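3.2 Work surfaces and residual marks

The second part of the study concerns the small craft tables at the Trirkamstead activity center, where children and adults share materials during open sessions. Each table stands against two walls, and the surface is used for drawing, for cutting and for the assembly of fabric decorations. Earlier work on shared craft spaces has dealt mainly with storage and supervision. The surface itself has received less attention, although it is the part of the furniture that users touch most often and that staff spend the most time cleaning.

Marks were sorted into 4 classes: color deposits left by crayon or chalk, smears, scratches, and debris. A deposit was recorded as a figure when its outline could still be named by a person who had not seen it drawn, such as a star or a closed loop, and as a trace in all other cases. Smears were recorded separately from deposits, as they often cover a wider area and respond differently to wiping. Where one mark crossed another, both were entered - the order in which they were made was not inferred. Objects left on the table were noted but not moved before the survey.
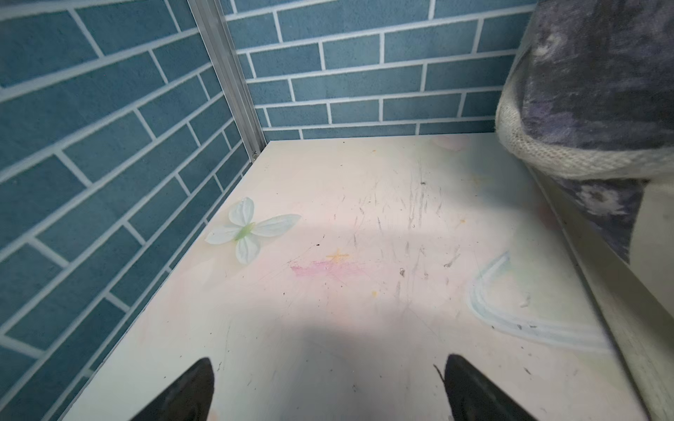 Figure 3. Corner table with a pale cream surface and blue-teal brick-pattern wall panels. Faint drawings, a pink smear and dark gray scratch marks are present on the surface. A fabric butterfly lies near the left wall.

The survey form was adapted from the Jeon sheet, which was written for school desks and assumes that the user sits on one side only. Two changes were required. The first was a field for distance from the wall, divided into near, middle and far. The second was a field for direction, so that scratches running the same way could be entered as one group instead of as separate lines. Si-eun Ok completed all first readings, and a second reader repeated 31 of them without access to the earlier forms. Disagreements were most common for faint yellow and pink traces, which are difficult to separate from a cream background under ceiling light.

Cleaning followed the routine already in place at the center. Tables were wiped with a damp cloth at the close of each session and washed with Plaralik solution on Saturday. No abrasive pads were permitted during the study period. Staff reported that crayon was left in place when it did not come off with the cloth, a practice that was retained so that the readings would reflect ordinary use.

A total of 400 forms were accepted for analysis. Forms were excluded if the table had been covered with paper during the session or if the form did not state the position of the wall. Debris was scored by presence only. The specks were too small to be assigned to a material by eye, and no samples were collected - a limit that also applies to the comparison with the Stornar tables in Section 4.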